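The Desk Drawer, and Other Places Clothes Go
Gallery — Wednesday, June 30, 2021

We moved into the Flisley place in November with 2 suitcases, a desk that came with the lease, and the firm belief that a dresser would follow shortly. The dresser did not follow shortly. It was ordered from Kramer, then un-ordered, then ordered again in a different color, and for most of a winter it lived on a truck somewhere near Lastton.

Clothes, meanwhile, kept needing somewhere to be. The desk had drawers. You can see how the thinking went.

What follows is a short gallery of the bedroom as it stands, plus the notes I kept while trying to get it into a shape where a person could find a matching pair of socks before work. The whole apartment is listed at 970 square feet, and I would like to know where they are keeping the rest of it. 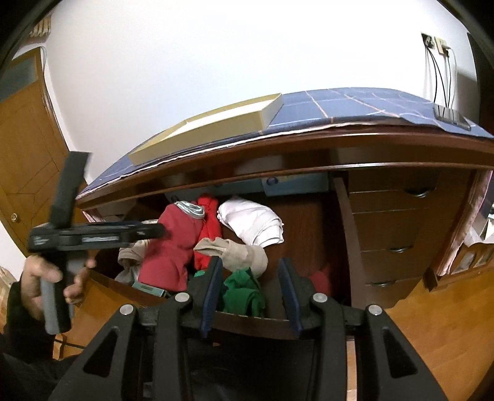

My rule for the desk was one kind of thing per drawer. Shirts in one, sweaters in another, socks somewhere low down where they could do no harm. The rule held for a weekend. After that it became one kind of thing per layer, and then the layers met. The red things rose to the middle, as red things do in my experience, and a beige sock lay down across the lot of them like it was paying rent. The green one at the front has been folded more times than anything else I own, and it looks it. I have a soft spot for the blue cloth on the desktop, with its thin white grid, which gives the impression that somebody up there is planning something.

A few notes on the desk, for anyone else living out of one:

It is a good desk. It's dark wood, it's heavy, and it has curved metal pulls that catch a sweater sleeve every time I walk past with an armful of laundry. The movers charged me 300 dollars to shift it from one wall to the other and I still think they undercharged.

Drawers made for paper are not made for wool. Paper lies flat when you ask it to. A sweater goes in folded and sulks its way back up until the drawer won't close, and then you lean on it with a hip and tell yourself it's fine.

Rolling works for T-shirts. I was against rolling for years on the grounds that it was smug. I now roll.

Don't put anything small at the front. It will go to the back on its own and you'll meet it again at the end of the lease.

The Jadow storage guide, which I borrowed and have not returned, says to take everything out and sort it on the bed before putting one item back. I did this on a Sunday. I slept on the couch that night — the bed was sorted but not available.

The dresser did show up in the end. It has five drawers and smells strongly of varnish, and after delivery and the second delivery it came to 1,301 dollars. Half the desk has been emptied into it. The other half is still socks and good intentions, and I've told the desk it can go back to holding pens whenever I find the pens.

More rooms to come. The kitchen is next, once I've moved the coats out of it.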